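Balloon Decorations for a Small Room: Project Report
Catalina Mansilla and Bartosz Urbańczyk
13/02/2026

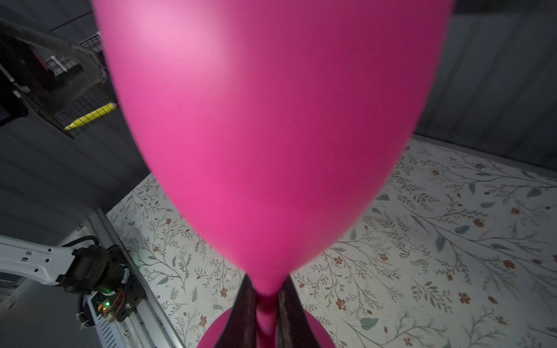
Figure 1. Pink balloon over the floral-patterned surface.

1. Purpose
We wanted to decorate a room for a class party using only balloons and string. Our budget was small, so we left out helium and table stands.

2. Method
We chose pink to go with the flower print. Each balloon was blown up with a hand pump, and the neck was twisted two times before tying. Catalina tied and Bartosz measured. We left every balloon for 60 minutes and then measured it again.

3. Results
Balloons filled all the way popped more often during tying. Slightly softer ones were easier to knot – the neck was longer and did not slip. The glossy kind showed fingerprints.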